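March
By Shazia Satti

The Floden festival has confirmed a bill of 65 acts for this summer's edition and will move its main stage from the harbor lot to the old brickworks at Bunov. Tirkotitz, the instrumental quartet led by guitarist Tõnu Org, will close the opening night with a complete performance of its second album, "Ding."

The change of site ends a run of seven summers on the harbor. The lot is paved on three sides and backs onto a warehouse wall, which returned a strong echo to the mixing position about a quarter of a second after each drum hit. Engineers had handled it by turning the speaker stacks inward and keeping the level down after dark. The brickworks yard is larger, surfaced in packed gravel, and open at the far end, so sound leaving the stage has nothing hard to strike within the audience area.

"We measured both sites in the fall with the same speakers and the same test signal," said Gopinath Kurup, the festival's head of sound. "At the harbor the decay was long and uneven. At Bunov it was short, and it stayed short wherever we put the microphone. We can run the low end the way bands want it and still meet the limit at the property line."

The main stage will face north, with a delay line of four smaller speaker towers set across the middle of the yard. Each tower is timed to the main stacks, so listeners at the back hear a single arrival instead of two. Kurup said the delay settings will be adjusted each evening as the air cools, because sound travels more slowly in cold air and the error builds with distance.

A second stage, indoors, will occupy the former drying shed. It holds 529 people standing and will be used for the quieter part of the bill: solo singers, two string groups, and an afternoon of unamplified songs. The shed has a timber roof and a dirt floor, and Kurup's crew plans to hang heavy curtain along one side only. A fully curtained room, he said, made singers push too hard in the trial sessions. 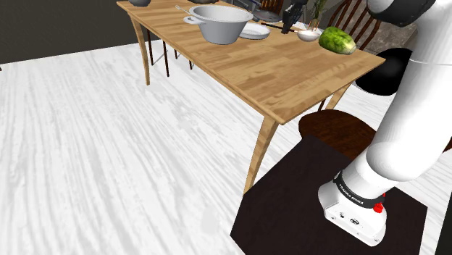 Shazia Satti

Tirkotitz recorded "Ding" in nine days, with all four players in one room and no headphones. The album takes its title from a bell struck once at the start of each side. Org plays a baritone guitar tuned a fourth below standard, and the bass player often works above him in pitch, an arrangement that gives the band its thick middle register and leaves the bottom of the range to the kick drum.

The group has played parts of the record in clubs but has never performed it from start to finish. The obstacle has been the third track, a 14-minute piece in which the guitar is retuned twice without a pause. On the recording the retuning was covered by a long organ chord. For the festival Org will use three instruments, set in advance, and change between them during the organ passages.

"It's a practical fix," Org said. "You can hear the pegs turning on the album if you listen for it. I like that, but on a big stage it would come out as a mistake. We tried it in rehearsal with the three guitars and the piece came in forty seconds shorter, so now the organ part has to be cut or played slower. We're playing it slower."

The set is scheduled for 9:40 p.m. and is expected to run 71 minutes. No other act will be on at the same time.

Elsa Hellström, who has booked the festival since its second year, said the larger yard did not change the kind of acts she looked for. The bill leans toward guitar bands and small electronic acts, most of them with one or two albums out, and there is no single headliner on the poster. Names are printed in alphabetical order in one type size.

"Agents ask about the type size before they ask about the fee," Hellström said. "The answer is the same for all of them."

Among the other confirmed sets is a song cycle by Bohumila Michalík, written for voice, accordion, and a pair of tape machines. Michalík will sing it in the drying shed on the second evening. The tapes carry short recordings of her own voice, played back at half speed, so that the lower copy enters an octave beneath the live line. She has performed the cycle twice before, both times with a fixed backing track. For the shed she will run the machines by hand, stopping and starting the reels between verses.

Michalík said the hand-run version was less accurate and that she had rewritten several entries to allow for it. "The machines take a moment to come up to speed, and the pitch bends on the way," she said. "I used to cut that off. In the new version I wait for it and come in after."

Each main-stage band will have a 25-minute changeover, up from 15 at the harbor. The added time comes from the stage itself, which is wide enough for two drum risers on wheels. One is set and miked behind a curtain while the other is in use. Line checks will be done on headphones, with nothing sent to the main speakers until the band walks on. Amplifiers may be left at stage volume up to a limit agreed with each band in advance; the limit is lower for the shed.

Music on the main stage ends at 11:30 p.m. on each of the three nights. The drying shed will stay open until 1 a.m., with the level held down in the final hour. Shuttle buses will run between the harbor and the brickworks from noon, and the last bus leaves half an hour after the shed closes. Parking at the yard is limited to crew and to drivers with an access permit.

Camping moves to the field west of the kilns, with 420 pitches. Pitches are sold separately from festival passes and are good for all three nights. Single-night passes will go on sale in April – after the daily schedule is published – and will cover both stages, though entry to the shed depends on space.

The festival will record every main-stage set to multitrack. Bands receive their own files at no charge and decide whether anything is released. Four sets from last summer came out that way, one of them as a full live album. Tirkotitz has not said whether the "Ding" performance will be issued. Org said the band would listen to the rough mixes first and that the organ would probably be too loud.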